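How I handle batteries and chargers for handheld gripper work

I wrote most of this up in September for the people who share our bench at Prornwood, and then enough folks asked for a copy that it made sense to put it on a page. It covers the handheld grippers, the charging spot on the floor, and the paperwork (sorry, there's a little paperwork). If you run a bigger arm with its own power cabinet, some of this won't fit you, but the habits carry over pretty well.

Before you plug anything in

Start with the warning text. I know, I know. Pick up the pouch or the box, turn it toward the light and read the whole thing, including the small lines under the big word. I skipped this for years and learned more from one slow read than from a pile of forum threads! If the print is too tiny, take a picture with your phone and zoom in. Then write down the parts that matter for your setup: which charger is allowed, how warm or cold the room can be, and what the maker says about storage.

Don't throw the packaging out after that. We keep ours in a drawer marked Skimel, which was the name of a project that ended ages ago, and the name just stuck.

Setting up the charging spot

Pick one place and stick with it. Ours has a clear patch 800 mm wide and 600 mm deep, marked with tape, and nothing gets stacked inside the tape. A hard surface that won't burn is better than carpet or a rug, so if you've been charging on the floor like I used to, get a ceramic tile or a metal tray and put that down first.

Plug the charger into a power strip that's in good shape and rated for what you're hanging on it. One strip, straight into the wall. Never run a strip off another strip – that's the rule I get grumpy about, and Afonso Vilela will tell you I once unplugged his whole desk over it.

Run the cables so they come in from one side. Loops get snagged by feet, and they also get snagged by the gripper when you swing it around to start a recording, so I tie up the slack with a hook-and-loop strap and check that I can follow each cable from the plug to the thing it feeds.

While it's charging

Stay in the room. If your device has a readout, look at it when you start and write the number in the log along with the time. Make sure you know what the number means, too. It might be a percentage or a voltage or something else, and the manual will say. Our sheet lives in a folder called Datetora and it's on entry 51 now, which makes me weirdly happy.

Stop and unplug if you notice swelling, a sweet or sharp smell, or a case that's too hot to hold comfortably. Don't poke at it. Tag it, move it to the outside bin if you can do that safely, and tell whoever runs the bench.

Handing over to the next person

We do this with 2 signatures, one from the person leaving and one from the person coming in. Walk the cables together and say out loud what's live. Over at Paredes they use a colored tag on the plug for the same job, and I like that a lot (I may steal it).

Last step for me is going back to the label with the new person and having them read it before they touch the charger – it takes a couple of minutes, tops.

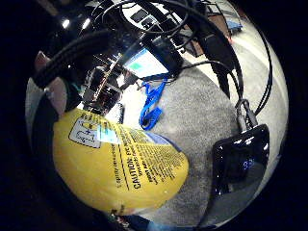

Reading the CAUTION text on the yellow pouch, with the cables and power strip behind it.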